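Forum > Energie & Haus > Wärmenetze

Thema: Nahwärme Velimel, Anschlusszwang ja oder nein?

kesselflicker_jo
Moin zusammen, ich muss mal Dampf ablassen. Bei uns in Velimel soll ein Nahwärmenetz kommen, Betreiber wäre Surgate. 109 Haushalte sind im ersten Abschnitt, und ich bin natürlich mittendrin. Meine Gastherme ist 13 Jahre alt und läuft wie eine Eins! Jetzt lag der Vorvertrag im Kasten: Grundpreis 353 Euro im Jahr, Arbeitspreis "indexiert". Woran indexiert, steht auf Seite sieben, und verstanden hab ich es trotzdem nicht. Hat jemand von euch so was schon unterschrieben?

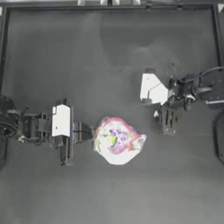 Re: Nahwärme Velimel, Anschlusszwang ja oder nein?

lotte_warmfuss
Hallo Jo, wir hängen seit zwei Wintern an so einem Netz (anderer Betreiber, anderer Ort) und ich würde es wieder machen. Kein Schornsteinfeger mehr, der Keller hat endlich Platz, und die Übergabestation brummt nur ganz leise. Den Index lass dir vorrechnen, am besten mit den Werten der letzten Jahre. Bei uns hängt er halb am Holzpreis und halb an den Löhnen, damit kann ich leben.

Re: Nahwärme Velimel, Anschlusszwang ja oder nein?

grantler66
Na ja, Lotte, zwei Winter sind halt nix. Wer einmal am Netz hängt, kommt so schnell nicht mehr raus, und dann zahlst du, was auf der Rechnung steht. Mein Schwager hat mit Wärmepumpe gerechnet und war nach Förderung billiger dran. Jo, wie lang läuft denn der Vertrag? Bei zehn Jahren würd ich mir das dreimal überlegen.

kesselflicker_jo
Zehn Jahre, genau. Und einen Zwang gibt es wohl noch gar nicht, das hatte ich im Titel falsch, sorry! Der Gemeinderat will erst im März darüber reden.

S_Tiwari
Seema Tiwari hier, ich wohne in Velimel oben am Hang und war beim Infoabend. Zwei Sachen, Jo: Der Vorvertrag ist bis zur Bauentscheidung kündbar, das steht ganz hinten im Kleingedruckten. Und wer später anschließt, zahlt die Hausleitung selbst, bei uns wären das die letzten 30 Meter von der Straße. Das tut dann richtig weh. Ich hab unterschrieben und warte jetzt ab.
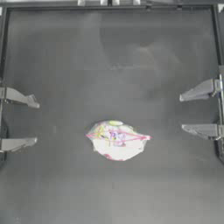 Graue Fläche mit einem kleinen, überwiegend weißen Teil

grantler66
Seema, kündbar ist schön und gut, aber hast du das schriftlich? Am Infoabend wird viel erzählt.

S_Tiwari
Ja, Paragraf vier, zweiter Absatz. Lies halt nach, bevor du meckerst ;-)

lotte_warmfuss
Jo, frag bitte auch nach der Vorlauftemperatur! Mit alten Heizkörpern ist das wichtiger als der ganze Grundpreis. Und wer kommt, wenn im Januar um 22 Uhr die Bude kalt ist?

kesselflicker_jo
Danke euch, das mit der Temperatur hatte ich gar nicht auf dem Zettel. Ich ruf morgen bei Surgate an und schreib dann, was die zum Index sagen. Den Paragrafen hab ich inzwischen gefunden, Seema hat recht.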